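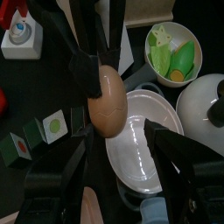 Two-arm handoff keeps popping the egg open, and now one arm won't come out of fault

Posted by Sointu Keskinen, Dec 27, 2019

Hello everyone, and thank you in advance to anybody who reads to the end of this, because I do tend to go on.

I have two small arms facing each other across a black tabletop, each with a gripper, and I've been teaching them to pass toy kitchen things back and forth. The pots and the corn go fine. The trouble is the brown plastic egg, the kind that comes apart into two halves with a zigzag line where they meet. The near gripper holds it from below, the far one comes down and takes it from the top, and then the near one is supposed to let go. For most of July this worked so nicely that I used to run it for visitors.

Since I moved the base of the far arm back to make room for more dishes, it goes wrong nearly every time. Both grippers are on the egg, there's a little creak, and then either the egg opens at the seam or the far arm stops dead with an overload fault. Yesterday it stopped with the egg still pinched between the two of them. I reached in to get it out, the arm dropped as I cleared the fault, and I got a good nip on the side of my thumb. No real harm, but I felt silly, and it did make me want to ask before I carry on.

Both arms run from one 24 volt supply through a Plander control board. Grip force is set to 8 on both (the scale goes to 10). I have tried turning it down to 3, and then the egg slides out and rolls under the dishes. Is this a grip problem, or did I upset something when I moved the base? And what is the proper way to get an object out when both arms are stuck on it?

Pretberg

First of all I'm glad your thumb is all right! I've done the very same thing, with a wooden block, and mine was purple for a week.

I would leave the grip force alone for now and look at the base. If you slid the far arm back and didn't redo the calibration between the two, then each arm has its own idea of where the egg is. They both close on it, each one tries to finish its move to the spot it believes in, and the egg is what gives way. A seam running around the middle is about the worst thing you could have there, with one arm pulling on the top half and the other hanging on to the bottom. The overload is the far arm noticing that it can't get where it was sent.

So, redo the calibration with nothing in the grippers. Then bring the two sets of fingertips together very slowly over the middle of the table and see whether they meet where the program says they should. Mine were off by the width of a pencil after a move I would have sworn was perfectly straight. Once that's sorted, try the grip at 5.

It's also worth adding a pause of 400 milliseconds after the second gripper closes, and having the first one open before either arm moves again. In my old program the release and the lift overlapped, and I never noticed until I tried something that comes apart.

About getting things out: please don't clear the fault with your hand in there. On my arms, clearing it lets the motors go slack for a moment before they hold again, and it sounds as though yours do the same. Put a folded towel under the raised arm, switch off the supply, support the arm with one hand above the wrist, and only then ease the fingers open. If they won't open with the power off, take the fingertip screw out and don't force anything.

Asadi

glue the egg shut

Murnum

I'd go along with Pretberg about the calibration, though Asadi has a point for testing! A strip of clear tape over the seam will do, and it peels off later. With the egg taped you can find out whether the arms are still fighting, as the overload will keep coming even though the egg stays whole.

One more thing, Sointu. Do you have a stop button you can reach without leaning over the table? If it's on the far side, behind the dishes, move it before you run this again. Mine is clamped to the front edge by my left hand, and I've hit it more often than I care to admit.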